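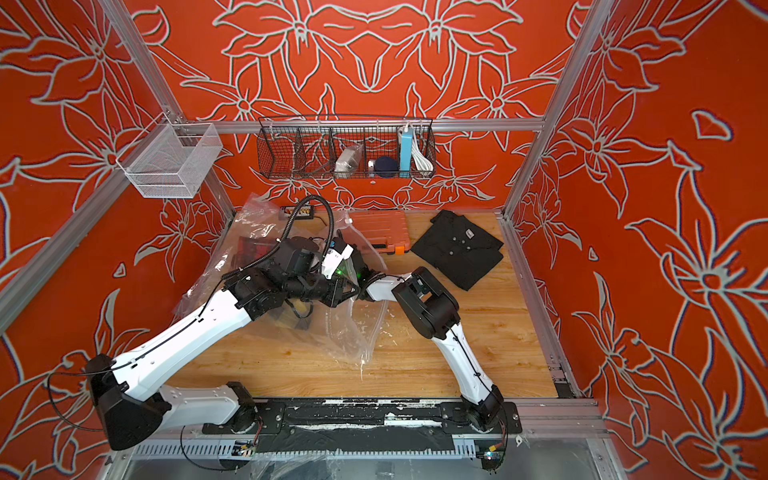 The Akia Society is a non-profit mutual-aid association for foreign residents of the port city of Nikelar. It runs a bereavement and emergency fund, a secondhand shop, a language program and a reading room, and it is the largest body of its kind in the city. The society is based at Kälin House, a former shipping office near the old ferry landing. Its shop and its printed matter are known locally for a pattern of big lily-like flowers with pointed petals and curling leaves, drawn in white outline on orange-red. The pattern has no official name, but members usually call it "the lilies." The society is registered as a charity and does not take part in elections or endorse candidates.

Contents
History
Membership and structure
Emergency fund
Shop and reading room
Language program
Publications
Criticism
See also

History

The society grew out of an informal collection held among foreign teachers and ship's engineers after a resident died without relatives in the country. The cost of returning the body, together with the paperwork required by two consulates, was more than the family could meet. Those who had contributed agreed to keep the remaining money in a common account for later cases. A founding meeting was attended by 180 people, most of them employed at the city's language schools or at the dry dock.

For its first years the group had no office and met in the upstairs room of a restaurant. The name Akia was taken from the street on which the restaurant stood. The street was renamed when the tram line was extended, and the restaurant has since closed.

The move to Kälin House took place in November of the society's fourth year. The building had been empty for a long time and the roof over the rear stair needed to be replaced before the upper floor could be used. The city leases it to the society at a reduced rent, on condition that the reading room stays open to the general public. The lease was last renewed on September 5, 2018.

Membership and structure

Membership is open to anyone living in Nikelar on a residence permit, and to their spouses and children. Citizens may join as associate members, who pay the same dues but cannot vote on changes to the charter. The society reports over 3625 members of both kinds. Turnover is high, as many members work on short contracts and leave the city when these end. Former residents can keep a reduced membership from abroad, which gives them the newsletter but no claim on the fund.

The charter provides for a board of six, elected by postal ballot. Board members are unpaid and may not serve more than two terms in a row. Daily business is handled by a paid office manager and a caseworker. Several shop employees work part-time.

Emergency fund

The fund remains the main purpose of the society under its charter. It pays for hospital deposits, urgent travel home, funeral costs and the transport of remains. Payments are made directly to the hospital, airline or funeral home and not to the applicant. A member must normally have paid dues for six months before a claim is accepted, though the board can waive this rule in the case of a death.

The caseworker also helps families who do not live in the country. The work includes obtaining certified translations, closing bank accounts and ending apartment leases. Where a death receives public attention, the society sometimes opens a separate collection for the family at their request. Money gathered this way is kept apart from the general fund, and any balance is passed to the family in full.

Shop and reading room

The ground floor of Kälin House is used for a secondhand shop selling furniture, kitchen goods, winter clothing and children's books. Much of the stock comes from households leaving the city at the end of the school year. Profits go to the emergency fund. Goods that do not sell are offered to two local shelters.

The lilies first appeared on the shop's carrier bags. They were later used for wrapping paper, donation boxes and the cover of the annual report. The color has varied with the printer used, and older bags tend toward brown.

The reading room is on the upper floor. It holds newspapers and paperbacks in several languages, along with a binder of apartment and job notices. Books may be borrowed by members only. Tea is served in the afternoon for a small charge.

Language program

Evening classes in the local language are held in the two rooms behind the shop. The classes cover everyday matters such as renting, visiting a doctor and reading utility bills. They do not lead to a certificate. Learners who need one for a permit application are referred to the municipal school.

Publications

The society's newsletter, Flarkus, is printed four times a year. It carries notices of births, marriages and deaths among members, changes in permit rules, and a classified section. The obituaries are written by friends or family and are published without a fee. A full set of back issues is kept in the reading room.

Criticism

Some members have objected to the waiting period for claims, which they say shuts out new arrivals, the group least likely to have savings. A proposal to shorten it was put to a vote and failed. The society has also been criticized for holding its annual meeting only in English. Written summaries in other languages are now sent out with the ballot papers.

See also

Kälin House
Mutual-aid societies
Nikelar ferry landing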